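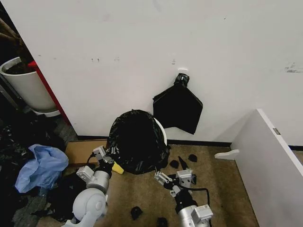 How full should a bin liner get before it comes out?
Three quarters. Past that the neck won't tie and the bag splits on the way down the stairs.

Housekeeping Basics, handout 7: waste, liners, floor round the bin
Notes by Yuzuki Imai. Typed up fast, corrections in pencil welcome.

Covers what we ran out of time for last session, plus the liner stuff people keep asking about. Bring to the practical. Room 217 again, bins are in the cupboard by the sink.

1. Sizing a liner

Two measurements. Distance round the rim, height of the bin. Liner laid flat: width = half the distance round the rim, plus a bit. Length = height + half the width of the base + a hand's width for the fold over.

Common mistake, going big "to be safe". Big liner bunches at the rim, hangs down the outside, hides the bin, catches on shoes. Also traps air underneath so it looks full when it isn't. Too small is worse though. Slips in with the first heavy thing.

If you only have big ones: pull the slack to one side, twist, tuck the twist under the fold. No tape.

2. Fitting it

Shake open first. Hand inside, push down to the base, run your fist round the bottom edge to get the air out. Then fold over the rim. Most people fold first and push after, and the liner pulls back in.

Round bins: fold down evenly all the way round. Square bins: corners first.

Check the bottom seam before it goes in. Star seal bags (the bottom gathered to a point) leak less than flat seal. Flat seal OK for paper.

3. Spares, where to keep them

Three ways in use, all fine in the right place:

Under the liner, in the base of the bin. Quick. Bad if anything wet gets through, you lose the lot.

On a hook by the bin. Handy, you see when you're down to the last one. Knot or gather at the top, hook through the gather. Keep the hook high enough that the bag clears the floor, otherwise the vacuum takes it.

Folded in a drawer or box. Neatest. Slowest. People stop folding after a week and it turns into a heap.

Heaps: if there's already a pile of loose bags on the floor, don't try to fold the whole lot in one go. Pull out anything torn or used, colors apart, then fold what's left. Torn ones are still good for lining a box.

Folding: lay flat, press air towards the open end, thirds lengthwise, then roll from the closed end. Rolling from the open end traps the air, you'll see why when you try it.

4. Colors

Site rule, not law. Black = general. Clear = recycling. Light blue = we use it for cloths going to the laundry, other buildings don't, so ASK. Gál uses light blue for recycling. Desta had it the other way round until July and some of the old labels are still up.

White kitchen bags are for the kitchen. Please.

5. Cardboard

Does not go in the bin. Flatten, stand it up by the door if it's leaving today. Flat on the floor behind a bin is where cardboard gets forgotten, and if the liner leaks it soaks it all up and sticks to the carpet. Tape off first if it peels easily.

6. Floor round the bin

Always last, after the bag is out and the new one is in. Things miss. Things drop off the bag too.

On carpet:
- pick up the large bits by hand, gloves on
- move the bin, dont vacuum round it
- lift anything lying flat and look under it
- crevice tool along the baseboard, then the wide head
- blot damp spots, no rubbing

Small hard bits of anything dark: pick up, don't vacuum. The Makitz upright jams on them and then it's a half hour with a screwdriver. The Nader is better but the hose is short.

7. Wall behind the bin

Scuffs on white paint. Dry cloth first. Then damp cloth, drop of dish soap, light circles. Melamine sponge last, and test low down behind the bin, it leaves a shiny patch on flat paint. Long gray smears are usually furniture or a vacuum handle, they come off easier than they look. If it goes through to the plaster, stop and report.

Remember to dry the wall before pushing the bin back. Leave a finger's gap or you get the same mark again.

8. Order of work (learn this one)

Open the new liner before you touch the old one. Gather the neck, squeeze air out gently and away from your face, tie. Lift straight up, don't drag over the rim. Wipe rim. Check base, wipe if needed, let it dry. New liner. Floor. Wall if marked. Gloves off, hands washed.

Never push a bag down with your hand or foot. Glass, blades, skewers.

For the practical

Each pair does one round bin, one square, one hook refill. Order codes if you need to restock before then: 502 for the small black roll, 552 for the large. Write what you took on the sheet inside the cupboard door.

Read section 5 of the recycling handout beforhand. Gloves provided, bring your own if latex bothers you.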